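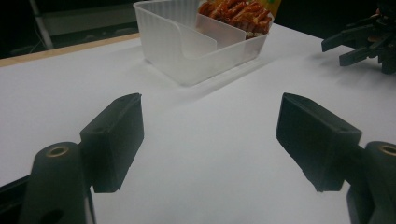
Black gripper fingers, white tabletop

plernodby-tickets

Repair tickets from a small radio and appliance shop, typed up into one big table. I've wanted to do this for years and I finally had a quiet December, so now you get 2,000 tickets you can search, sort and argue with!

What's in it

One row per ticket. Each row has the ticket number, the kind of thing that came in (radio, toaster, turntable, doorbell, you name it), what the customer said was wrong, what the shop wrote down after opening it up, the parts used and the price. There are 13 columns altogether, and most of them are boring in a good way. The two I love are customer_says and bench_says, which often seem to be talking about two different machines. One customer wrote "hums when my sister visits." The bench note reads "loose ground."

The tickets come from the Plernodby shop on its old street, before it moved in with Zamudio Hardware. Eirini Konstantinidis kept every carbon copy in shoe boxes and let me borrow them, 6 boxes in all, and she answered my many messages about her handwriting (thank you, Eirini!).

Files

tickets.csv – the main table
parts.csv – part names as written, plus my cleaned-up version
shorthand.txt – what the scribbles mean, as far as I know
misc.csv – tickets I couldn't fit anywhere else
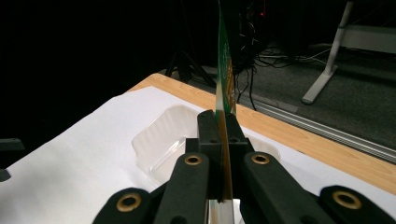 A few words on the parts list, which took me longer than everything else put together. The shop used its own nicknames, and they changed over time. "Brown cap" and "the usual cap" are the same part up to a point, and then they aren't. I kept the original wording in part_raw and put my best reading in part_clean. If I was guessing, part_sure says no. Please don't filter those rows out without a look first, a lot of the fun ones are in there.

Things to watch for

Prices are as written, with no adjustment for inflation. A blank price means blank on the ticket. Zero means somebody wrote a zero, usually next to the word "neighbor."

Customer names, phone numbers and street addresses are gone. I left in pet names (there's a parrot who shows up on 4 tickets).

Water damage ate the bottom of one box, so some bench notes stop halfway. I marked those with [torn] and didn't try to fill them in.

Brand names are spelled the way the shop spelled them. Trarnell turns up as Tarnell and Trarnel too, and all of those are the same brand. Zelero is always spelled right, for whatever reason.

Using it

Do what you like with it, classes and blog posts included. A link back would be nice. If you can read the word at the end of the note on ticket 13, open an issue – I have it as "gravy" and Eirini says no.

Last updated Monday, December 31, 2018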